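The second life of a small Welsh label

Aug 24, 2021

Zundness Records put out its first single in August 1974 and its last some four years later. In between came a run of folk-rock and soft psychedelia that sold badly at the time and now changes hands for silly money. The best of it was by Carrasco, a five-piece from the Conwy valley who made one album, toured it for a summer and split up before the second pressing was ordered.

That album, Plisden, is being reissued this month by Trallidico, the Cardiff archive label run by Delyth Cadwaladr. It has been out of print on vinyl ever since, apart from a bootleg in the nineties that ran slightly fast and had the sides the wrong way round. The new edition comes from the original quarter-inch tapes and adds two extra songs, plus a booklet with lyrics in Welsh and English.

Cadwaladr first heard Carrasco on a cassette in her uncle's van. The tape had no label and she assumed for years that it was a better-known group. She found out the name in a record shop in Bangor when the owner put side two on while she was paying for something else.

"I asked what it was and he told me I couldn't afford it," she says. "He was right. It was £80 and I was a student."

Getting the rights took longer than anything else. Zundness had been wound up with debts, and its catalogue passed to a publisher, then to another publisher, neither of whom knew they had it. The tapes were a separate matter. They had stayed with the band's singer and main writer, Dwynwen Llewellyn, in a wardrobe in Llanrwst, along with the gig diary and a box of unsold sleeves.

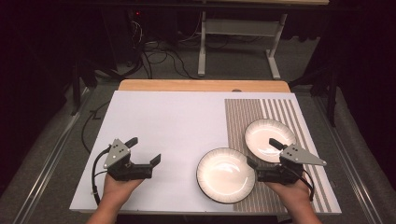
Llewellyn was 20 when the album was made. She wrote seven of its ten songs and sang lead on all but one. The band recorded in a chapel vestry over 12 days, mostly at night, when the road outside was quiet. There was one decent microphone for vocals and it was shared with the flute, so anything with both on it had to be done in two passes. You can hear this on the opening track, where the flute sits much further back than it does elsewhere.

The original LP lasts 43 minutes, long for a record cut in those days without much money behind it, and the first pressing suffered for it. The level was low and the last song on each side sounded dull. The new cut is a good deal louder and the bass guitar, which was hardly there before, turns out to be doing most of the work on the slower numbers. Some collectors will prefer the old murk. I played both and went back to the new one.

The songs themselves have lasted well. "Slate Boat" is the one people know, thanks to its use in a television drama, but it is not the strongest. The long piece that closes side one is better, with its two chords and its verse that keeps coming back a line shorter. "Gwen at the Ford" has a guitar solo that goes on too long. The only cover, a music hall number taken at half speed, was the label's idea, and Llewellyn still skips it.

The two extras are a demo of "Slate Boat" with different words and a song called "Lamp Oil", recorded at the end of the sessions and left off for lack of room. The demo is for completists. "Lamp Oil" should have been on the album. It has a harmonium part that wanders in and out of tune and a vocal that Llewellyn did in one take before catching a bus.

She has not performed in public since the band ended. She taught music in primary schools, retired, and now plays the organ at weddings when asked. She approved the test pressing at the second attempt, having sent the first back over a click in the third song.

"I wasn't precious about it," she says. "But I'd lived with that click on the old one and I didn't want to pay for it twice."
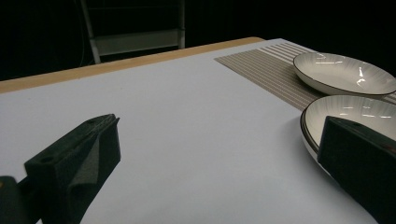
Will there be a second Carrasco album from the same tapes?

There isn't enough for one. The band had four new songs ready when they split, but only rehearsal recordings survive and the sound is poor. Cadwaladr hopes to put the clearest of them on a Zundness compilation, with singles by other acts on the label, once the remaining rights are settled.

Plisden is out now on Trallidico, on LP and CD. The LP comes in a copy of the original textured sleeve, with the misspelt drummer's name left as it was at his request.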